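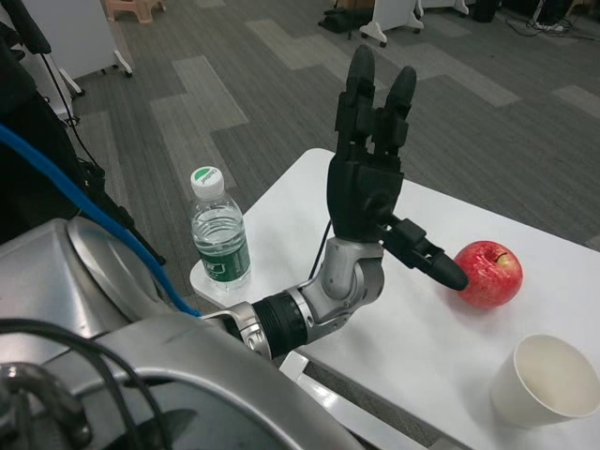
Can you really learn to like running hills in your forties? I did, but it took me most of a year and I complained through nearly all of it.

I live in Beddoe, and if you've ever driven through, you know the town sits at the bottom of everything. Go north and it's up. Go east and it's up. The only flat route is the loop past the feed store and the high school, and I ran that thing for so long that I could tell you which mailboxes had been repainted. It's a perfectly good loop! But I signed up for the Ridden Ridge race in a weak moment last winter (there was a discount, it was snowing, I'd had two cups of cocoa), and Ridden Ridge does not have a feed store loop. It has 2000 feet of climbing, most of it in the first half.

My first try at a proper hill was the Perneo road. I made it to the second bend, stopped, put my hands on my knees and looked at a cow for a while. The next time I made it to the second bend again. I'd been going at it way too fast, because I was trying to keep the same pace I run on the flat, and my legs were just not having it.

So I slowed down. I mean really slowed down, to the point where a woman with a stroller said good morning to me and then was gone. I took tiny steps and kept my eyes on the road a few yards ahead and tried to breathe like a person who was fine. And I got past the second bend, and then the third, where there's a mile post and a bench somebody put in back in 1959, according to the little plate on it. I have sat on that bench a lot this year.

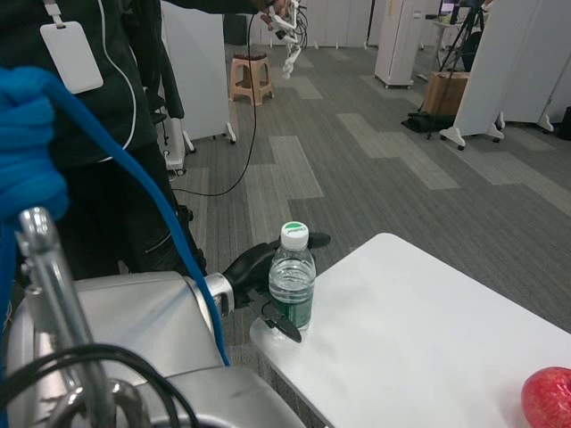
Once I could get to the bench without stopping, I started adding a bit each week. Some weeks it was only as far as the next fence post. I kept a notebook in the kitchen drawer and wrote down where I turned around, plus how I felt, and reading it back now is pretty funny. April is mostly the word "no." By June I was writing whole sentences, and one of them says "nice up there today," which I don't remember writing but it's my handwriting.

The shoes helped too. I'd been running in an old pair that had gone flat as pancakes, and I finally drove over to the running shop in Hedis and got new ones. The clerk had me jog up and down the sidewalk out front, which was mortifying -- there was a bus stop right there, and it was full. But my shins quit hurting inside of two weeks, so I forgive everybody.

What I still can't do is go downhill. People told me that would be the fun part. It is not the fun part! My toes jam into the front of my shoes and my knees feel like they belong to two different people. A guy from the Hedis running club told me to lean forward a little and let it roll, and I nodded like I understood. I tried it on the gravel stretch below the bench and ended up windmilling my arms all the way to the gate. If anyone has a better tip, please put it in the comments.

As for the race, I finished. I was 266th, I walked two of the steep bits, and I ate most of an orange at the top while standing in a ditch. The view from up there goes clear over to Perneo and you can see the water tower in Beddoe if you know where to look. My legs were so sore on Monday that I went down the stairs backward, one hand on the rail.

I've already put my name down for next year, and this time I paid full price. In the meantime I'm back on the Perneo road two mornings a week, and this Saturday I want to try the far side of it, where the pavement runs out past the old quarry.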